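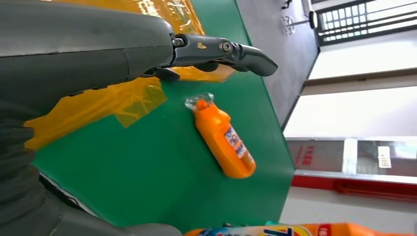
Sorting the packaging shelf took most of an afternoon in May, and the method I settled on then is still the one I use. Everything comes off the shelf and goes onto the green table, film on one side and bottles in the middle. An orange bottle with a clear cap goes down on its side, label showing, and the yellow-orange film stays flat enough to check for tears. Crinkled film is fine. Torn film goes in the bin.

Bottles are harder. I had 16 of them, and the labels don't agree on where to print the volume. I now write it on masking tape and stick the tape to the shoulder, where a hand doesn't rub it off. Fidel Vergara prefers the base – sensible if you store them upside down, which I don't.

Film is folded in half twice, then rolled. Rolling it straight from the sheet leaves a tube too long for a 15-inch drawer. Clear and colored film share the drawer, with a strip of cardboard between them.

Caps with no bottle are in a jar on the windowsill. I still have to measure the threads.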